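Week 5 notes - can they do chores yet?

typed up fast from my own scribbles, so expect gaps. Slides go up when Nimal fixes the upload. Reading list at the bottom, do the first two before the session.

Admin first

Report 1 back next week. Most of you were fine. A few wrote four pages on what a robot is, please don't, I know what a robot is. Office hours moved to 4 pm, same room. Poonam Pathak is covering the lab slot in February while I'm away, be nice to her, she marks harder than I do.

Where we got to last time

Industrial arms: solved problem in the narrow sense. Same part, same place, same orientation, 200 cycles a shift or 20,000, doesn't care. Fixtures do the thinking. Somebody spent weeks making sure the part can only sit one way. Take the fixture away and you have a very expensive pendulum.

So question for today. What happens when there's no fixture? Kitchen, laundry, packing bench, the small parts shelf at the back of a shop.

"Chore" - working definition

Not in any textbook, mine. A chore is a job where

- the objects weren't made for the machine
- they turn up in a different arrangement each time
- a person would do it without being taught, or with one sentence of teaching
- finishing is judged by somebody looking at it

The last one gets skipped. When is a shelf tidy? When is a tray sorted? You need a test you can write down or you can't score anything. Half the arguments in this field are two groups with different tests. Write "tidy = every item inside its own bin, nothing touching the rim" and at least we can disagree about something.

Why sorting small things is a good test chore

Cheap, safe, nothing breaks much. Also has most of the hard stuff in it:

1. Small rigid things (plugs, adapters, blocks). Grasping OK these days. Trouble is picking one without knocking its neighbor.

2. Flat things. Cards, leaflets, felt. Parallel fingers hate flat things. You can't get under a card on a hard table without a nail or a suction cup or sliding it to an edge. Watch a person do it, they slide it to the edge as well.

3. Cables. See below, cables get their own section because cables are awful.

4. Clear plastic. Depth cameras see through it or see nonsense. The arm thinks the bin wall isn't there. Thunk.

5. Big stuff in the way. Things nobody asked you to move, but you have to reach round them. A lamp will do.

All five on one tabletop:

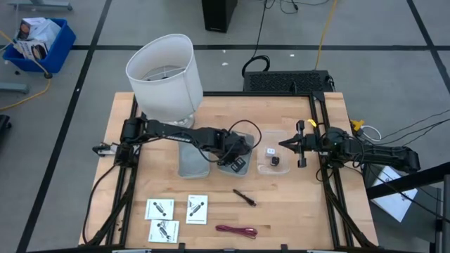
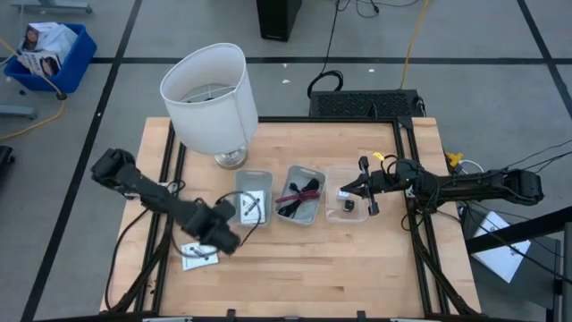 OK. Numbers, so we're not just waving our hands.

Running example for the rest of term is the Clollix bench study (handout 3, Cabello and Tikkanen). Two arms, tabletop sorting, mixed small items. 1182 attempts at single picks. Of those, 342 failed. So 840 good, 71 percent and a bit.

Is 71 percent good? Do the sum before you answer. Say a tidy-up job is ten picks and every one has to work, no retries. 0.71 to the tenth is 0.03. Three jobs in a hundred finish. Yes I'm assuming the picks are independent, they aren't, see exercise 2.

Now let it retry once per item. Chance of failing twice is 0.29 squared, so 0.084, so each item goes through at 0.916. To the tenth: 0.41ish. One retry took you from hopeless to coin flip. Two retries, 0.976 per item, 0.78 for the job. This is why everybody serious talks about recovery now and grasp success tables get less attention than they used to.

BUT retry only helps if

a) the robot knows it failed. Needs to look, or feel. Plenty of systems close on air and carry the air to the bin very carefully.
b) the failure left things about as easy as before. Nudged the block 1 cm, fine. Knocked it off the table, not fine. Pulled the cable into a knot, really not fine.

Write (b) down, it comes up in the exam.

Cables (and rope, straps, thread, anything floppy)

A rigid block: six numbers and you know where it is. A cable: how many numbers? As many as you like. It bends anywhere. The bit you grab moves and the rest of it does something else, depending on friction, stiffness, how it was coiled in the factory, what it's lying across.

Specific troubles

- Crossing over. One camera from above sees a crossing, doesn't always know which strand is on top. Black cable on black cable, forget it.
- Ends. Most strategies start with "find an end". The end is in the tangle. Naturally.
- Draping. You put the cable in the bin. Part of the cable is in the bin. Rest is over the rim. Is it in the bin? (Go back to the definition thing.)
- Gripper catching. Open fingers go in for a block, come out with a block and a loop of wire that was next to it.
- The robots own wiring. People laugh but it's real, an arm has cables running along it and the vision has to learn that those ones are not for tidying.

What people try: pull slowly from a known point until it straightens; shake; pin with one arm and pull with the other. Two arms help a lot here, more than for rigid stuff. Coiling neatly is still beyond most setups unless the cable is a known length and stiffness. Orvokki Seppälä's guest talk last year had a nice version of this, she got coiling working with one brand of cord, swapped the cord, and was back to zero the same afternoon.

One arm or two?

For picking and placing, second arm mostly buys speed, and costs you collisions. Each arm now has a moving obstacle that's also you. Easy way out: split the table down the middle, left arm never goes right. Works till something needs to go from one side to the other. Then handover, or put down in the middle and pick up again. Put-down-and-pick-up looks dumb and is way more reliable. Don't be proud.

For cables, cloth, bags, lids: you want two. Hold and pull. Hold and fill.

How they get taught

Three routes, short version, week 7 does it properly.

Scripted. You write the steps. Fine when you know what will be there. Dies on surprises.

From demonstrations. Person drives the arms through the job many times, model copies. Works suprisingly well on the exact table it was taught on. Move the lamp and see. Question to ask of any demo video: how different was the training layout from the one in the video? If they don't say, assume not very.

Trial and error, usually in simulation first. Great for rigid, poor for floppy, because simulating a floppy thing well is its own PhD.

Most current systems mix the first two. Learned picking inside a scripted outline (go through bins left to right, check, retry, give up after 2).

Giving up is a feature btw. A machine that stops and says "can't do bin three" is worth more on a shop floor than one that keeps stirring.

Shop floor vs home

Viser (the packing firm, visit in week 9, bring closed shoes) let us see one of their kitting benches. Small boxes, leaflets, a cord per kit. What they automated: boxes. What they left with people: leaflets and cords. Not a money decision at first, they tried all of it. The cord station jammed so often that the person assigned to clear it could have done the cords by hand, and after a while did.

So the shop floor answer is split the chore. Machine gets the boring rigid 70 percent, person gets the rest. You can do that because there are people standing there anyway.

At home you can't split it like that. If I have to come and do the cables I'll just do the whole drawer, it takes me a minute. The bar for home is finishing. Near enough finished is still my job.

Also time. Nobody in the class guessed right on this. Clearing a small tabletop, person: under a minute. Research arm: several minutes if it goes well, and check the corner of every demo video for the speed-up label. Does slow matter? In a home at night, maybe not. At a bench with a line behind it, yes, it's everything.

So, can they?

My view, you can argue in the report.

Rigid small items, opaque bins, decent light: yes, with retries and supervision.
Clear bins: mostly, if somebody has dealt with the depth problem. Tape round the rim is cheating but it works.
Flat cards: with the right fingertip.
Cables into a bin, any old how: sort of.
Cables coiled and put away so you'd call it tidy: no.
Whole job, strange house, no engineer nearby: no, and I wouldn't put a year on it.

Amparo Cabello disagrees with me on the last two and thinks I'm five years out of date. She's doing the week 8 session so you'll get the other side.

Exercises (hand in via the usual box)

1. Take the 1182 / 342 figures. How high does single-pick success need to be so that a ten-item job finishes 90 percent of the time with no retry? With one? Show working.

2. I treated picks as independent. Give two ways a failed pick makes the next one harder and one way it could make it easier. Which of these would show up in the handout 3 data and which wouldn't?

3. Write a test for "this cable has been put away". Has to be checkable by someone who wasn't in the room, from one photo. Then swap with a neighbor and find a mess that passes their test. There always is one.

4. Pick a chore you did this week. Split it into what you'd give a machine now and what you'd keep. Half a page. No vacuuming, I've read enough about vacuuming.

Reading

Handout 3, the Clollix one. Skip the appendix.
Giltby workshop notes, sections 1 and 4, on the course page.
Optional: the Cáceres summer school slides on floppy objects. Good pictures, the maths gets heavy after the break.

Mistakes in these notes: email Oona Tikkanen, not me, she's keeping the master copy.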